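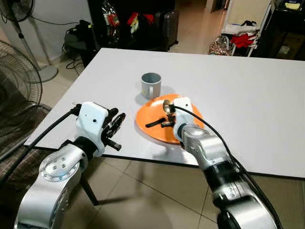

The Adodano dishwasher is a countertop model intended for small staff kitchens, and the Facilities Office installed one on the second floor in April for evaluation. Until then, the kitchen had only a single sink and a drying rack, and departments had asked on several occasions for something better. The items staff bring to the kitchen are of the ordinary sort, such as a gray metal mug with a small handle or a round orange plate with a raised rim, and the review was planned with that sort of tableware in mind. Cooking pots and serving dishes were left out, as the kitchen has no stove.

Purchase and delivery

The unit was ordered through Siddiqui, our regular supplier of kitchen appliances, at a price of $1,149 including delivery. Installation was charged separately. The machine arrived in good order, although the drain hose supplied with it was too short to reach the waste pipe under our sink and a longer one had to be ordered. Offices with a sink at the far end of the counter should measure before they buy. The printed manual is clear, but the wiring page is in very small type.

Loading

The lower rack holds plates upright between fixed pins. Dinner plates fit well. Deep bowls take up two spaces each and tend to lean forward, so a load made up mostly of bowls will be a small one. The upper rack is meant for cups and glasses. Its height can be changed, though both clips must be pressed at once and the rack must be empty. Tall travel cups fit only when it is at the lower setting, and the plates underneath then have to be small. The cutlery basket is removable and has a firm handle. Teaspoons occasionally slip through the bottom of it, and the Office has recovered several from the filter.

Washing results

Three programs were used during the evaluation: Quick, Daily and Heavy. Daily gave good results on everything except dried oatmeal, which needed either a rinse beforehand or the Heavy program. Quick is suitable for coffee cups and little else. Tea stains remained on the inside of older cups under all three programs. Drying is the weak point of the machine. Plastic lids came out wet every time, and staff have been asked to open the door when the cycle ends and leave the load to stand.

Detergent tablets from Cotix and from Bundetti were both tried. The Office found no difference in cleaning. The Bundetti tablets are wrapped in paper and the dispenser door closes over them more easily.

Noise

The kitchen shares a wall with a meeting room. The wash itself cannot be heard there with the door closed, but the pump can be heard clearly when the machine drains. The delay timer can be set for up to 12 hours, and the main load is now run at 6 in the evening. This has settled the matter.

Care

The filter should be rinsed every Wednesday by the department on kitchen duty. It lifts out with a quarter turn. The door seal needs wiping at the same time, particularly along the bottom edge, where crumbs collect.

Recommendation

The Office considers the Adodano suitable for kitchens serving a single floor. It is not recommended for the ground floor café or for any kitchen used for catered events, where a full-size machine would be a better purchase. Departments wishing to order one should set aside a further $1,000 for plumbing if there is no existing connection beside the sink. Requests may be sent to Hrvoje Halilović in the Facilities Office, with a note of the counter depth and the distance to the nearest outlet.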